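Home | Posts | Bikes | About

Last updated 06/01/2020

I don't believe in the Flelter hub, and I've ridden one since February. The ad promises 950 miles between services. Says who? Flekanero sells the hub and also ran the test.

Mine started grinding at nearly 100. The shop wanted to sell me a Flendeck upgrade kit, naturally.

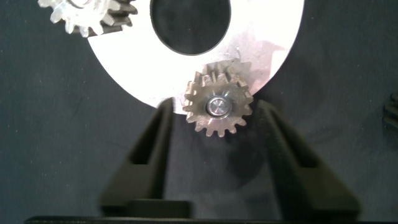
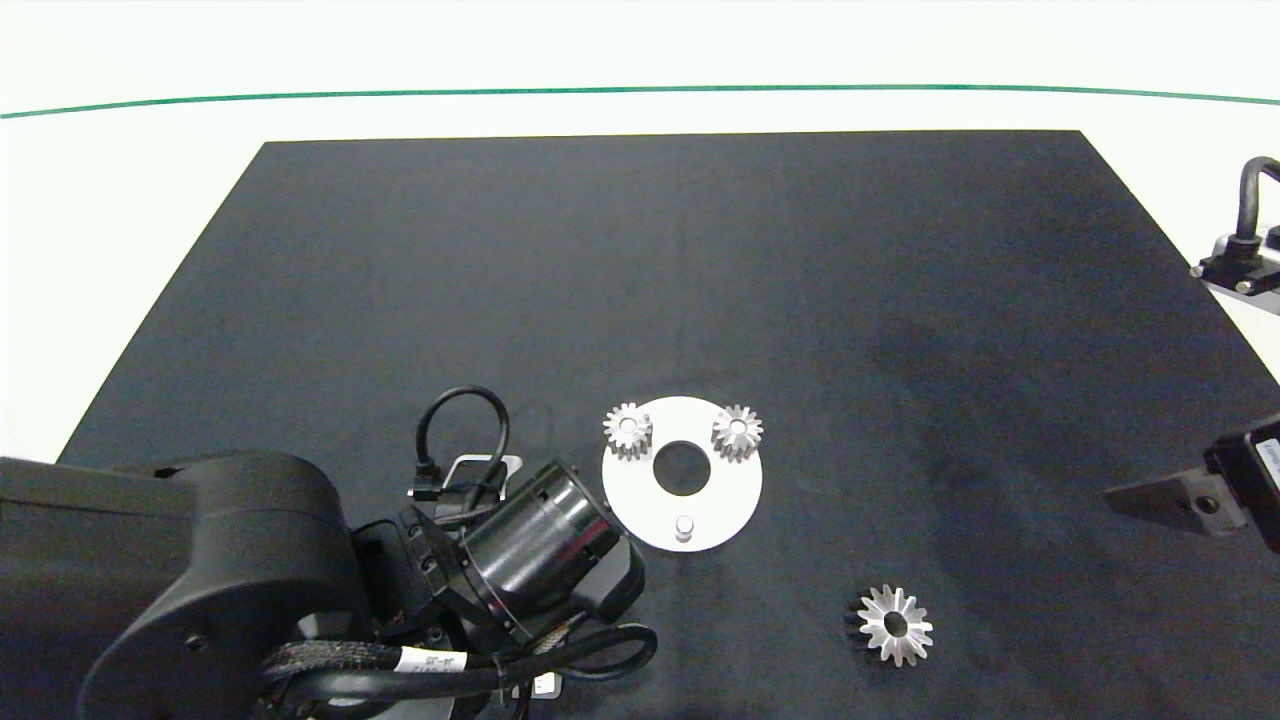
I'm going back to my old single speed. It has 8 years on it and never needed a kit.

We use cookies. OK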